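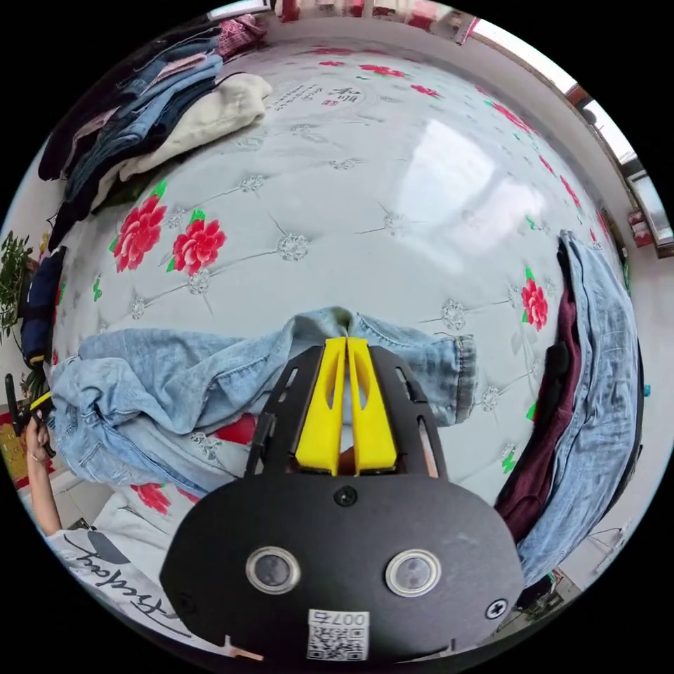 Datasets > Household > Clothing > Saletlow Folding Set

15 November 2024, by Jean Paterson

# Saletlow Folding Set, data card

Folding clothes on a bed, mostly denim. Please read the section on labels before you use any of this. I have been asked to write the card, I did not design the set, and I think some of what was said for it in February was too generous.

## What is in it

There are 1,702 clips. The plan said 3,000, and you may still find the larger number in old slides. Use the smaller one. The missing clips were never recorded, so please stop writing to ask for them.

Each clip covers one garment being handled on a bed. Jeans make up the bulk of it, then denim jackets, then a mixed lot of tops and soft trousers. 700 of the clips are jeans alone. Socks were dropped early, and underwear was never in.

Clips come with a garment type, a start state, an end state and a free-text note. The notes are in English. Hnat Horobets wrote most of them and Annag Sutherland wrote the rest, and you can tell who did which after reading a dozen.

## The bed

Saletlow was recorded on made-up beds without a duvet or blanket, on top of whatever cover was there. We didn't standardize the covers. Gillespie Galbraith argued for a plain sheet throughout and lost, and I still think he had the better case. 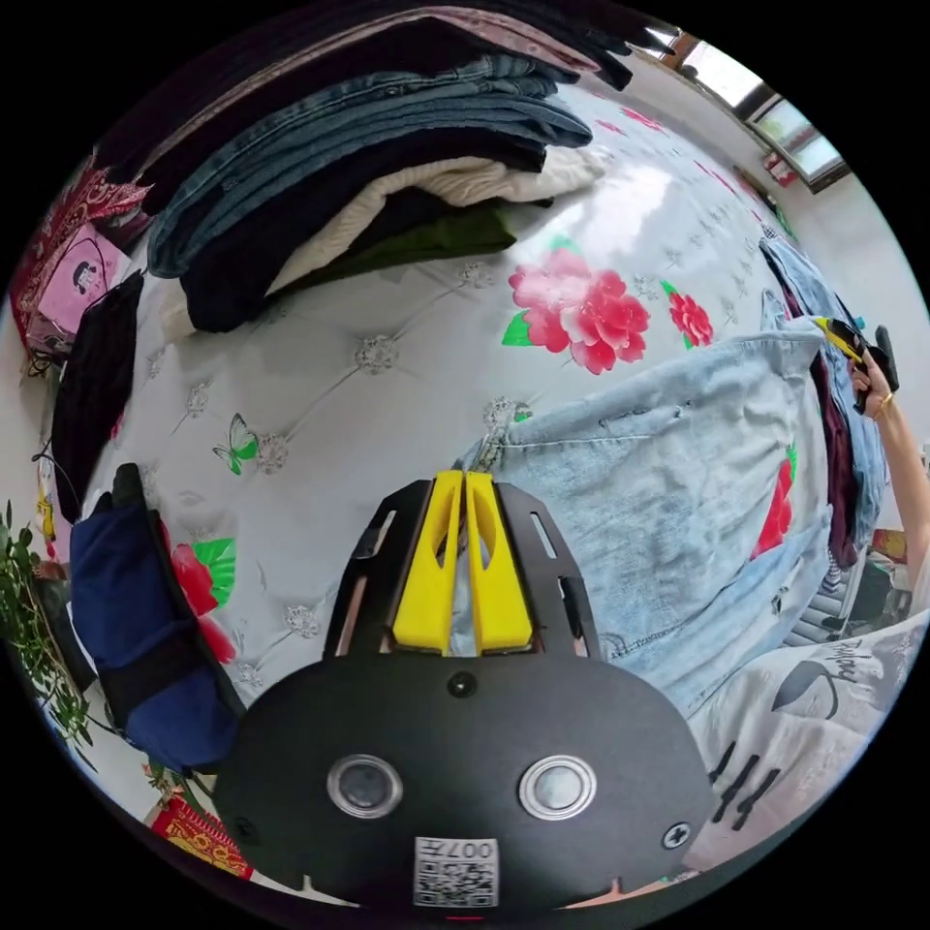

Denim jacket on the quilted peony cover, folded stack behind.

A tufted cover with big printed flowers is a hard surface to fold on and a hard one to segment. Flowers show under and beside the garments, and a red bloom next to a sleeve can pull a mask well off the cloth. Window light on the cover is another problem. It washes out the quilting in patches, and we made no attempt to correct it. If your method needs an even background, this set will annoy you.

On the other hand, people do fold their laundry on beds like this one. I'd trust a score from here a little more than one from a white table, though only a little.

## Labels, and how far to believe them

Start states are `crumpled`, `spread` and `part-folded`. End states are `folded`, `stacked` and `left`.

- `crumpled` is a judgment call. A pair of jeans with one leg laid out and the waist bunched up has been given both `crumpled` and `part-folded` by the same person.
- `folded` means the annotator was satisfied. It says nothing about neatness, and there is no measurement behind it.
- `stacked` means the garment ended up on a pile. It may have been folded badly first.
- `left` covers everything else.

Taras Dmytriv went back over a portion of the jackets and disagreed with enough of the labels that we added a field, `second_look`. It is blank for most of the set. A blank means no one checked, so don't read it as agreement.

Color names are unreliable. "Light blue," "faded" and "washed" were used for the same jeans on different days. Dark indigo and navy are mixed freely.

## What I would not claim

The Gratard write-up called this a general clothing set. It's a denim set with some other things in it. Denim is stiff, holds a crease and has thick seams you can see from a fair way off. Anything learned here may fall apart on a silk blouse, and we have no results either way.

I'd also be careful with any talk of "natural" folding. People fold differently when they know the pile is going to be shaken out and done again — they get quick, and they stop squaring the hems.

## Splits

There are 2 splits, `train` and `held_out`. They were divided by clip, and the same garments turn up in both. Morrison asked for a split by garment, and it was promised for the next version. I would make your own until then.

## Known faults

- Some notes describe the clip before the one they're attached to. Mundden has a list of the ones found so far.
- Shirts tagged `jacket` are mostly denim shirts. A few jackets are tagged `shirt`, too.
- Stack height is missing wherever the pile was already on the bed when the clip began.

## Corrections

Send the clip number and what you think is wrong. Complaints that the folding is untidy have been received.

Get dataset updates by email once a month. Enter your address to subscribe. You can unsubscribe at any time.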